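Blue drive caddy won't seat all the way in old server, pins or caddy problem?

Posted in Home Servers & Storage
11 June 2023
Viewed 1,972 times

pattern_drafter

Hi all, quick one I hope. Got a used server for the basement, white chassis, came from an office clear-out in Bloxham. Hard drives sit in blue plastic caddies, no screws that I can find, the plastic just kind of wraps round the drive. Server was sold with the caddies but no drives, so I bought drives separately and clipped them in myself.

First few went in fine. Then one slides most of the way, stops short, and sits proud of the others. Pushed a bit harder, nothing. Didn't want to push harder than that. Pulled it, tried the slot next door, same thing. Put a different drive in the first slot and that one seats. So it's the drive or the caddy, not the slot?? I think.

Out of the machine it looks like this from underneath:
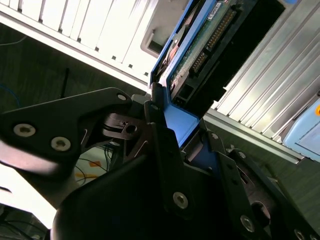 Drive in its blue caddy, board side showing, connector at the lower end

What I've checked:
- connector block, nothing looks bent or stuffed with lint to me
- caddy sides, no cracks I can see
- looked in the slot with a flashlight, no loose screw rolling around

What I have not done is take the drive out of the caddy again, the plastic is stiff and last time I nearly put my thumb through the circuit board.

Questions I guess. Is there a trick to getting these in. Can I do it with the server on. And is it bad to touch the green board, because I have definitly touched the green board. Paid 200 for the whole box so not the end of the world but I'd like to not wreck it the first week.

Tried the Eromus support line, where the seller said the caddies came from, they wanted a part number and there isn't one anywhere on mine.

EDIT: one more with it at the slot. Same type of drive and caddy. Those little gray tabs by the slot, are they supposed to stick out like that or should they be pushed back before the drive goes in?
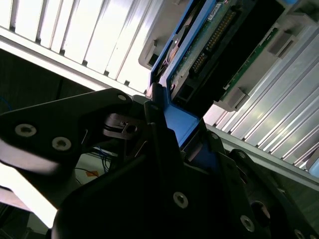 Caddy at the slot, gray tabs on the right

3 replies

Norbert Kozma

Did this for a living for a while, racks of the things, so. In order.

Caddy vs drive. Swap them over. Take the drive that won't seat, put it in a caddy that you know goes in. If it seats, bad caddy. If it doesn't, the drive is sitting wrong or it's a slightly different drive. You've already done the slot half of the test, nice, most people skip that.

My money is on the drive not being all the way into the plastic. These wraparound caddies usually have small pegs on the inside of the rails that go in the screw holes on the sides of the drive. Four pegs typically. If one peg misses its hole the rail bows out a hair and the whole thing jams partway down the slot. You won't see it looking from underneath, photo from that side is no help to me either. Lay it on a table and look down the long edge. Should be dead straight. Then squeeze along both rails, if you hear a click there's your answer.

Getting the drive out of the caddy without going through the board: board side down on something soft, folded towel is fine, NOT carpet. Flex ONE rail outward from the end that's away from the connector. Lift that corner of the drive, then the other rail. Don't pry with a screwdriver. I have seen a screwdriver go across a board and that was a 3,503 dollar week by the time recovery was done with it.

Touching the board. One touch, probably fine. Don't make a habit of it. Hold by the plastic or the metal edges. Touch bare metal on the chassis first, and if the basement has carpet do it every time.

Server on or off. Off, for now. Even if the bay is hot swap (don't know for yours, find the model number) you're forcing something that doesn't fit and you want no power on the backplane while you do that. Shut down, pull the cord, wait half a minute.

Gray tabs. Can't tell you from a photo. On some chassis tabs like that are guides and stay put, on others they're latches that spring back. Press one gently with a finger, power off, nothing in the slot. If it moves and comes back it's a latch and you may need to hold it while the drive goes past. If it doesn't move leave it alone, don't snap it.

Last bit: the final push is firmer than you'd expect, the connector has to mate. Both thumbs, square on, even pressure. If it's crooked back it out and start over. Firm is OK. Leaning your weight on it is not.

Post back what the towel test says.

cellar_dweller_6

had the same thing w/ a Cerkari box. was a sticker. someone had put an inventory sticker on the side of the drive and the rail was riding up on it. peeled it, went right in. worth 10 sec to look. only the sides tho, dont peel the label off the board or the top one, warranty and all that

also write down which drive is in which slot BEFORE you start swaping stuff around. if theres data on them. ask me how I know

vullbyfan

Just get a new chassis, those old ones are loud and eat power. I got a Vullby for 1,397 and never looked back, drives go in with a door.

pattern_drafter

OK not buying a new chassis lol.

Norbert it was the peg. Third one back on the left rail, wasn't in the hole. Did the towel thing, put it back in, squeezed, click. Edge is straight now. Powered off, touched the metal, thumbs, in it went, level with the rest. No sticker on mine but I checked.

Tabs I'm leaving alone until I find the manual. System sees all the drives so far. One of them is running kind of warm but I'll start a new post for that, need to measure it first.

Marking this solved, thanks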